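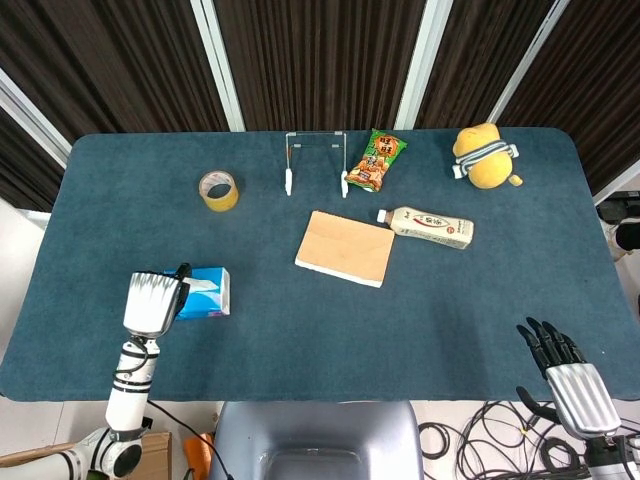
Folmont Community Hall -- Monthly Walk-Through, January
Inspected by: Areti Karamanlidis
Copy to: Afonso Teixeira

Front exit, clear of chairs: Yes. Stacked chairs have migrated to the rear exit.
Rear exit, clear of chairs: See previous line. Moved 3 of them before my back filed an objection.
Exit signs lit: Front yes, rear flickers like a cheap motel.
Extinguisher, kitchen: Tag 2251, gauge in the green. A tea towel was hanging on it.
Extinguisher, lobby: Tag 305. Service overdue. Call Clirholm again.
Smoke alarms tested: All loud. The bridge club has been apologized to.
Occupancy sign posted (60): Posted, and widely regarded as a suggestion.
Extension cords: One running under the hall rug. Unplugged and hidden in my office.
Hot water at restroom sinks: Left sink only, after nearly a full verse of anything.
First aid kit: Plenty of eye pads, no Band-Aids. Reorder.
Stair rail: Still wobbles. Afonso, you said Tuesday.

Result: Pass with corrections. Rear exit to be rechecked before the next rental.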